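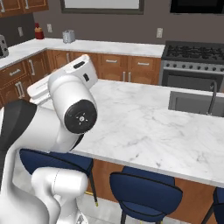
Hallo zusammen, ich hab jetzt endlich beide Greifer in der Simulation durch, den Gaber und den Favness, jeweils am selben Arm und mit demselben Controller. Kurzfassung: Der Favness gefällt mir besser, aber nicht aus den Gründen, die ich erwartet hatte! In der Küchenszene steht der Arm ja direkt an der Insel, und auf der hellen Marmorplatte hat die Tiefenschätzung mit beiden ganz ordentlich funktioniert (mit den grauen Adern hatte ich eigentlich Ärger befürchtet). Blöd wird es Richtung Spüle. Die sitzt ganz am anderen Ende der Insel, und mit dem hohen Wasserhahn darüber muss der Planer ziemliche Verrenkungen machen. Der Gaber baut länger und ist mir da dauernd in Kollision gelaufen.

Zahlen, weil ihr sowieso fragt: 472 Greifversuche pro Modell, immer dieselben Startposen. Gaber 297 erfolgreich, beim Favness läuft die Auswertung noch, da trau ich meinem eigenen Skript gerade nicht. Reiche ich nach.

Jamie Dobson schrieb am 28. August 2024:
> Habt ihr in Cullalness schon was zum Vergleich der beiden
> Greifer? Wir müssten in Jondmont langsam bestellen und ich
> würde ungern nur nach Datenblatt gehen. Mich interessiert
> vor allem, wie sie sich bei flachen Sachen schlagen, und ob
> die 20 Hz vom Controller reichen oder ob man da hochmuss.

Zu den flachen Sachen: beide mäßig. Mit den Standardfingern kriegst du einen Teller nur, wenn er irgendwo übersteht. Halldóra Skov hatte im April mal schmalere Fingerkuppen modelliert, die liegen noch im alten Zweig, vielleicht kann sie die nochmal rauskramen?

20 Hz reichen mir zum Anfahren locker. Beim Zugreifen ruckelt es, da hab ich lokal interpoliert und dann war Ruhe. Ob das am echten Arm genauso ist, keine Ahnung, die Reibung im Modell ist ja sehr freundlich eingestellt …

Ach so, wer die Szene selbst laden will: bitte Version 11 nehmen, in der davor stimmen die Kollisionskörper der Barhocker nicht und der Ellbogen bleibt an Luft hängen. Hat mich einen halben Tag gekostet.

Viele Grüße aus Cullalness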